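Forkgate Forums > Imitation learning > Show your data collection

Key handover, 81 episodes in and I'm hooked

hugo_iglesias
Started a new task on the two-arm cell in September and I have to tell somebody. It's a handover: left arm brings the keys up, right arm takes them, right arm drops them in a dish. I've been teleoperating all of it myself with the Stikby leader arms and I'm up to 81 good episodes. Keys are so much more fun than blocks! They swing, they twist on the ring, and you have to wait for them a little before you close the second gripper.

My bunch has a red tag and a black fob on it along with the metal keys, so the weight is never where I expect it. This is the part I care about, with both grippers at the keys:
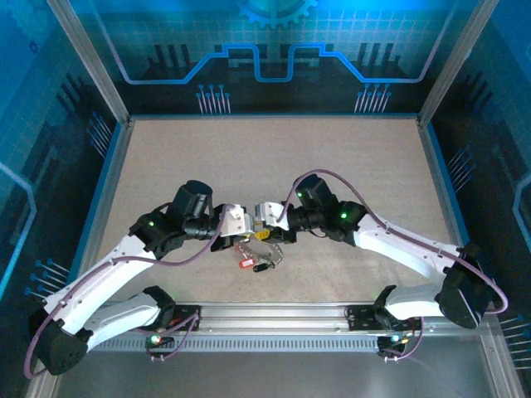

Ramiro Montes
Nice task, but I'd stop collecting and train now. With 81 episodes from one operator you mostly have 81 copies of your own habits. Run a policy, see where it fails, then record those cases.

hugo_iglesias
I did train at 40-something and it grabbed air half the time, so I figured more of everything. Are you saying more won't help?

Ramiro Montes
More of the same won't help much. Do you always grab by the ring?

hugo_iglesias
...mostly by the ring, yes. OK, point taken.

collado_bench
Disagree with Ramiro on the order. We tried the train-early thing on a cable task and spent two weeks chasing failures that went away once we had enough plain, boring demos. I'd go to 150 first, but change the start pose every time.

tetemcombe
Whichever way you go, keep the fumbles where you recover! I used to delete every episode with a regrasp in it. Put 14 of them back into the set and my policy finally learned to try again when it missed. I love watching it do that.

Ramiro Montes
+1 on recoveries. Still not sold on 150.

hugo_iglesias
I've been throwing those out too, argh. They're still on the disk though. Plan for tonight: pull the regrasps back in, record 15 with the keys starting tangled, and get my brother on the leader arms for a session so it's more than just me. Then train, before 150, sorry collado_bench.

collado_bench
Fine, but post the numbers either way. And what rate are you logging at?

hugo_iglesias
30 Hz, cameras and joints both. Will post!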